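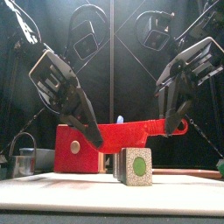
两条臂同时碰一个硬东西就互相较劲，其中一条过流停机，怎么处理？

Szabolcs Rácz 发表于六月，周二 晚上
版块：Drirkolier 共享工坊 / 自制机械

我在工坊里搭了一套双臂台子，白色台面，左右各一条臂，从上往下够，夹爪是同一套图纸打的，浅灰外壳，黑色手指。控制板用的是 Tirna，两条臂各一块，走同一根总线。两台小相机对着台面，线从上面绕一圈再下来。

单臂的活都没问题。抓木板、挪小桶、把立着的小块推倒再摆好，左臂右臂各自都能做，重复多少遍都行。问题出在两条臂一起碰同一个东西的时候。我用来练的是一个红色的带长柄的物件，一头是方块，中间连一根横柄，柄的末端是圆的。动作很简单：右臂夹住柄的末端，左臂的指尖按在柄和方块相接的地方，压住，然后右臂把柄往上带一点，再放回去。

毛病有两种。第一种，左臂一压下去，右臂还没动，右臂腕部的电流就开始往上爬，爬一会儿控制板报过流，右臂停机。读数最高那次是 2269，平时空载的时候离这个数差得很远。第二种，右臂没停机，但是松开夹爪的一瞬间整条臂会弹一下，手指在柄上蹭一道。弹的方向每次不太一样，多数是往外。

我已经试过的：

把两条臂的零点重新找了一遍，没变化。
把速度降到很慢，过流来得晚一些，但还是会来。
把左臂的目标高度抬高一点，抬多了就压不住，抬少了跟没抬一样，中间那个合适的位置今天对了明天就不对。
换了手指上的垫片，厚的薄的都试了，厚的稍好。

两条臂现在都是位置控制，参数是从 Kasprzak 那份开源配置里抄来的，增益没有动过。底座之间的距离是我用卷尺量的，写在配置文件里。两条臂的末端都没有力传感器，也不打算买，预算用完了。

想问的是，这种情况该从哪里查起？是标定不准，还是位置控制本来就干不了这种活？如果要改成电流环，Tirna 的板子能不能只改一条臂？另外一条保持现在这样，我不想两边一起推倒重来。

补充一点，工坊晚上九点后不让开大功率的东西，所以我每次能试的时间不长，最好是一次只改一样、很快能看出结果的办法。

Rocío Apaza

两个原因都有，你的描述里能分出来。

右臂没动、左臂一压它电流就涨，是因为右臂夹着柄，位置环要把末端钉在原处。左臂从中间往下压，柄是硬的，力顺着柄传到右臂手里，右臂偏了一点点，位置环就加电流去纠。左臂那边也一样，它没到目标高度，也在加。两边都认为自己该在的地方没到，都不让步，于是一直加到有一边过流。降速只是让这个过程变慢，跟你看到的一致。

松开时弹一下，是夹着的那段时间里关节和结构件都被扳弯了一些，夹爪一松，存着的那点变形一下子放出来。方向不固定，说明两条臂的相对位置误差在台面上各处不一样，这部分就是标定的事了。

先查标定，花的时间少，而且不管后面改不改控制方式都要做。卷尺量底座距离不够用。我的做法：

1. 找一根直的硬棒，一头削尖，台面上固定一个小的凹点。
2. 让左臂夹住棒子，尖端落在凹点里，记下关节角，算出左臂坐标系里凹点的位置。
3. 棒子不换，换右臂夹，同样做一遍。
4. 凹点换地方，在两臂都够得到的范围里分散着取五处，不要排成一条线。
5. 用这几组对应点去解两个底座之间的变换，旋转和平移一起解，把结果写回配置文件，代替你卷尺量的那个数。

解完看残差。如果有一处特别大，先怀疑那一处没夹正，重做那一处，别急着把它删掉。棒子在夹爪里不能转也不能滑，手指上可以临时垫一点软橡胶，但两边垫的要一样。

标定做好以后，过流应该来得更晚，弹得也会轻，但不会消失。剩下的要靠让一条臂变软。

你问能不能只改一条，能，而且我建议就改一条。让右臂继续走位置控制，因为它负责夹和带，轨迹要准。左臂只负责压，把它改软。最省事的做法不用切电流环，先把左臂竖直方向上出力最多的那两个关节的位置增益往下调，积分项直接关掉。积分项是这里面最坏的，误差哪怕很小，时间一长它也会加到顶。你说“爬一会儿才报”，听着就很像积分在累。右臂的积分也看一眼，至少给它设个上限。

先关积分，别的都不动，压住等着，看读数还爬不爬。这一步几分钟就有结果，适合你晚上那点时间。

如果降增益以后左臂自己抬不稳，就要加重力补偿，把每个关节在当前姿态下扛自重需要的电流算出来作为前馈。连杆重量拆下来称一下就行，估的也能用，后面再修。别忘了把相机线和夹爪线的分量也算进去，线会拽，姿态不同拽的方向也不同。

动作顺序也可以改一下。现在是右臂先夹死，左臂再压。你换成左臂先碰到物件，停住，右臂夹上以后把右臂的目标位置更新成它当时的实际位置，再往上带。很多人漏掉更新目标这一步，夹的时候手指会把柄拉向自己的中心，哪怕差一点，位置环也会记着原来那个目标不放。

Ulises Figueroa

我也碰到过，换了大一号的电机就不报了。过流保护的阈值也可以调高，配置里有。

Eulalia Bustos

楼上说的调高阈值我不建议。我们那台就是这么烧掉一个腕关节的，塑料齿先磨，磨完堵转，保护又放得太宽。换大电机也只是让两边顶得更狠，零件会替你变软，坏的是打印件。

Rocío 讲的我基本同意，补几条 Tirna 板子上的具体情况，我用的是同一款。

可以只改一条臂。每块板的模式是单独存的，总线上混着用没关系。但是切模式之前一定要先把目标电流写成当前电流，再切。直接切的话，目标电流默认是零，臂会当场掉下来。第一次切的时候手扶着，下面别放东西。

积分上限那一项在旧固件里写了不生效，界面上显示已经改了，重启后又变回去。要在断使能的状态下写，写完存一次，再上使能。改完读回来核对，别信界面。

Kasprzak 那份配置的增益，是按比较重的金属连杆给的。他们的臂和你的不是一个重量，你直接抄过来，增益多半偏高，这也会让两臂较劲更厉害。我当时是从原值的 88% 开始往下试，每次降一点，降到用手推末端能推动、松手能慢慢回来为止。两个关节要一起降，只降一个的话，压下去的时候末端会往旁边歪。

还有一个地方你没提，就是总线上两块板的周期。两条臂的目标值如果不是同一拍发出去的，右臂往上带的时候左臂会晚一拍，慢速时看不出来，快了就会拽一下。Tirna 有同步写，用它，别一条一条发。日志里把两边的时间戳打出来，对一下就知道。

关于手指上的垫片，厚的好一些是正常的，它本身就是一段弹簧。如果改软件麻烦，硬件上也能让步：在左臂指根和外壳之间加一片能弯的件，让它只在压的方向上有一点行程。我用的是 Dillident 的软质耗材打的，填充调低，能用，但是会慢慢疲劳，过一阵要换。这个办法的缺点是指尖位置不再准，单臂抓小东西会受影响，所以我后来还是拆了，改回软件的办法。

相机线绕圈的地方也看一下。我那边有过线圈套得太紧，腕部转到某个角度时线绷直，电流也会涨，看着跟较劲一模一样，查了将近一个星期才发现。检查方法很简单，什么都不夹，两条臂走一遍同样的动作，看读数。空走也涨，就先去理线。

Szabolcs Rácz

谢谢几位。昨晚照着先关了左臂的积分，别的没动，压住以后读数停在一个值上，不再往上爬了。右臂的积分上限也写了，确实遇到重启变回去的情况，断使能再写就好了。

空走也做了，右臂有一个姿态读数偏高，不确定是不是线，周末拆开看。

标定还没做，棒子找 Pascual Tapia 借了一根，他那边车床空的时候再帮我把尖头车一下。松开时还是会弹，比以前小。做完标定再来更新。

Rocío，五个点里面要不要有高度不一样的？我的凹点都在台面上，是同一个平面。

Rocío Apaza

要。全在一个平面上，高度方向的误差看不太出来，而你压的正好是高度方向。找一块厚度一致的木块垫在下面，把其中两处垫高就够了。木块要固定住，左臂右臂量的时候不能动过。

联系我们 | © Drirkolier 社区，内容版权归各发帖人所有 | 返回顶部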